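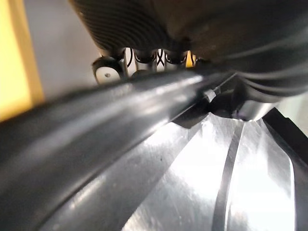 *Dark gray ribs, with the small parts in the thin gap underneath. White disc, black loops, sliver of yellow.*

# Cleaning ribbed, rubbery parts and the gap below them

Quick write-up, December 8, 2023. Replaces the August version, which had you using way too much water.

Covers anything with lots of close ridges and grooves – sleeves, boots, mats, flexible covers. Ridges are easy. Dust sits down in the grooves and you can't see it on dark gray stuff till you put a light on it sideways. Same deal with any narrow gap where wires or little wheels live.

## What you need

- Small flashlight
- Soft brush, the narrow Rowbotham one is good (old toothbrush also fine)
- Two microfiber cloths, one damp one dry
- Cotton swabs
- Mild dish soap
- Skinadex, only if the rubber looks chalky

Soap mix is 100 ml warm water and four drops of soap. Don't eyeball it, too much soap leaves a film and you'll be there all afternoon wiping it off.

## Before you start

Unplug it if it has a plug. Let it sit a few minutes. Anything that rolls or slides, get it parked so it cant move while your fingers are in there.

Take a phone picture of the small parts first. Wire loops especially. They cross over each other and once you've nudged one you will not remember how it was.

## The ribs

1. Dry brush first. Go **along** the grooves, not across. Across just packs the dust into the next one.
2. Start at the top and work down.
3. Where the ribs curve or bulge, slow down and follow the curve.
4. Damp cloth over a fingertip, one groove at a time. Yes it's slow.
5. Rinse the cloth often.
6. Dry cloth, same direction.

If the part stretches, open it a little by hand and do the bottoms of the folds with a swab. A little! If it's stiff leave it alone and do what you can reach.

Check for cracks while you're down there. Light from the side again. A pale line at the bottom of a fold is either soap or the start of a split – wipe it, and if it's still there, order a new one.

## The gap

No water in here. Dry swab only.

- **Wire loops or coils:** brush tip, very light, no pulling. If fluff is wound around one, tweezers, and lift it straight out.
- **Small wheels or discs:** swab around the rim. Hair likes to wrap behind the disc where you can't see it. If the disc is meant to turn, turn it by finger and feel for grit.
- **Little wedged-in bits:** leave them where they are. Could be a clip or a spacer, could be trash, look it up in the parts sheet before you pull. I pulled one once. Stelex part 156, took me the rest of the weekend to get back in.

No canned air. It blows everything deeper.

## Conditioner

Optional. Wipe a tiny bit of Skinadex on the cloth, never straight on the part, and keep it off wheels and wire. Buff dry. If it still feels slick after an hour you used too much.

Prokonex spray works too but it's shiny and dust sticks to it faster. Your call.

Skip on this:

- alcohol, dries rubber out
- bleach
- wire brushes, even the brass ones
- furniture polish

## Putting it back

Compare against your phone picture. Loops where they were, nothing pinched under the ribs. Move the ribbed part slowly through its travel by hand, then plug back in.

I do the dry brush monthly and the full thing twice a year. More if theres a pet around.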